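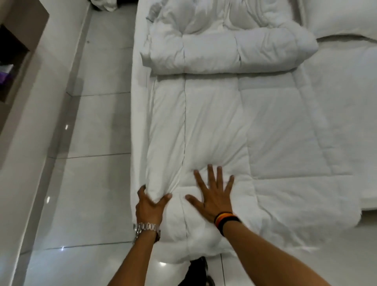 4 min read

Council wants to take the parking lane on our street for a bike lane. How do I get my say in before the vote?

Posted by Craig Ritchie in Local Government and Streets

I live on Larkby Road, between the school and the shops. In August we got a flyer in the letterbox saying council is looking at a separated bike lane on the north side. To fit it in they would take out the parking lane for the whole block. The flyer has a map, a web address and not much else.

I'm not against bike lanes. I ride to the station myself a few times a week and the road is not pleasant with trucks going past. My problem is that my mother lives with me and uses a walker, and most of the houses on our side have no driveway. If the parking goes, I don't know where the community transport van is supposed to pull up.

I rang the council number and was told the project was "in the engagement phase" and to fill in the online survey. The survey has 3 questions and all of them are about how often I ride a bike. There was nowhere to write about access.

What I want to know is whether the survey is the only thing that counts, whether I can speak at the meeting, and whether it is worth doing a petition. A neighbour two doors up is already collecting signatures, but his sheet says "Stop the bike lane" and I don't really want to sign that.

Gijs Postma

I went through this two years ago when they did Vokis Street, so I can tell you how it went for us. Your council may do some of it differently, so check the meeting rules on their website.

The survey is not the only thing that counts. You can send a written submission to the project email while the engagement period is open, and it should be summarised in the report that goes to councillors. Put your address in it and say what you want changed. Ours came back in the report as a table, with the comment on one side and the officer's response on the other. Submissions that asked for something specific got a specific response. The ones that only said "I object" were lumped together on one line.

In your case I would ask for an accessible loading bay on your block and say where you think it could go. On Vokis Street they put in two of these. The bike lane rises to footpath level behind the bay and there is a ramp. It took out a bit of a garden bed but the van can stop there. If you can, measure the distance from your gate to the nearest side street where a van could stop, and include the figure. Mine was 81 metres and the officer quoted it back to the councillors.

On speaking, you normally have to register, and the cut-off is often noon on the day before the meeting. We each got 3 minutes. Write it out and time it, as they do stop you. The agenda goes up on the website a few days beforehand, so look for the item number, because the form asks for it.

Also email your ward councillor separately and ask them to come and stand on the footpath with you. Ours came at 8 am during school drop-off and stayed for half an hour. She voted for the lane in the end, but she moved the amendment that got us the bays.

On the petition, I wouldn't sign one I didn't agree with. A petition gets tabled with the wording at the top and your name under it. Start your own if you have the energy, but a letter signed by the households who need access would do just as well.

Pramanik

Waste of time. They have already decided by the time the flyer turns up. We had 300 signatures against the one near the pool and they built it anyway. It's the state grant money, if they don't spend it they lose it. Just go to the meeting and make noise.

Judemach

I used to take minutes for a council (not this one). The answer from Gijs is mostly right. A few things to add.

Ask for the parking occupancy study. There is nearly always one. It will say how many spaces were in use at different times, and it may have been done in school holidays, in which case say so in your submission.

Check whether the decision is for the final design or only to proceed to detailed design. If it's the second, there will be another round of comments and the loading bay can still be settled then. The wording is in the recommendation at the front of the officer's report.

Numbers on a petition matter less than people think. I saw one with 3,000 names go through in under a minute as "received and noted", as most of the addresses were outside the municipality. Get people to write their street down.

If your mother is willing, she can make a submission in her own name. It doesn't have to be typed. Post it early, or hand it in at the front counter and ask for a receipt.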